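Bin picking cell, notebook entry
Kovton software, grasp planner and bin model

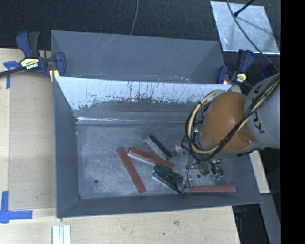

Notebook 4, p. 107

9/21/18

I meant to write this up before lunch and then got pulled into the network drive business, so forgive me if it wanders a little. Most of it is for whoever picks up the planner while I am away, and the rest is for me, because I will have forgotten all of it in two weeks.

The day went to Kovton, and specifically to the part that decides which bar to go for next. You will remember that the old version simply sorted the candidates by height and took the topmost one. That is a fine rule for a full bin and a pretty poor one for the last layer, when everything is lying on the floor at nearly the same height and the sort order comes down to depth noise. With red and green bars on the bottom of the bin it would change its mind between one cycle and the next, and I got tired of watching the target marker hop back and forth on the screen like a bird that can't settle on a branch.

So there is a new score now. It still looks at height, but it also looks at how much clear floor there is on both sides of the bar for the fingers to come down into, and how close the grasp would bring the tool to a wall. The weights live in the planner config under "bottom_layer" and I have tried to leave a comment next to each one. Please don't tune them by feel without writing down the old numbers! I did that in February and it took me most of a week to get back to where I started.

Two situations are worth knowing about. The first is a bar that lies parallel to the near wall. It looks like the easiest thing in the world, and the approach from above is easy, but the wrist solution the planner likes best puts the big orange joint right over the bin, and then the camera can't see what is underneath it. If you ask for a new image at that point you get a bin with a large piece of robot in the middle of it. The segmentation takes this surprisingly well as far as the bars go (it just reports fewer of them), but the floor fit does not, and the floor fit is what everything else hangs on. I have added a check that refuses to refit the floor unless the arm is at the parked pose. It costs a little cycle time and I think it is worth it.

The second is green bars lying side by side. From above, two of them together look to the edge finder like one wide bar with a line down it. The tops are very dark and the sides are bright and silvery, so the bright side of one bar is really our best clue for where it ends and its neighbor begins. Korkis, bless it, was throwing those bright strips away as glare. I have turned the glare filter down inside the bin outline and left it alone everywhere else. The pairs come apart nicely in the recorded images now. I would like to see more of it live before I call it done.

Which brings me to the walls. The far inner wall has that pale band across the top, all scratched and chipped, and the line where it meets the floor shines too. With the filter turned down, some of the longer scratches come back as very thin bars. They are easy to reject on width, and I do reject them on width, but I don't love it. The nicer fix would be to mask the walls using the bin model, so the detector never gets to consider them. Our bin model is still the plain box with straight sides that came over from Dornura, though, and the real one has sloping walls, so the mask is wrong by just enough to be annoying. I have started a proper one. It is on the branch called "sloped" and it does not compile today, please leave it be.

On the replay set: 3834 stored images, and I ran the new score on the whole lot overnight. In 107 of them the planner finds no grasp it is willing to try. I went through a handful by hand and most looked like fair refusals to me, with a bar snug against a wall or tucked into a corner. A few did not. I have put those in a folder marked "stubborn" and would be grateful for a second pair of eyes.

Housekeeping, while I think of it:

The planner timeout is 2000 ms now. It was hard-coded in two places and they disagreed, so if you see the old value anywhere, that is a leftover and you can delete it.

Bin position is still taken from the calibration file. If you loosen the blue clamps for any reason, line things up again with the tape corners on the table and then run the floor fit twice. The first result after a move is usually a bit off and I have not found out why.

Watch the cable bundle when you test new wrist poses. The planner knows nothing about cables. It has a fat cylinder around the gray link that is supposed to stand in for them, and the loop beside the orange housing sticks out beyond that cylinder. I have made the cylinder fatter, which also takes away a few perfectly good grasps near the right side. A second, smaller shape just for the loop would be kinder.

The Wieczorek logger drops the first message after a restart. Known, harmless, still irritating.

Next up is the sloped bin model, then the loop shape, then a long live run with mixed colors. If the bottom layer scoring misbehaves before then, set "use_old_sort" to true and you will have the old planner back, hopping marker and all.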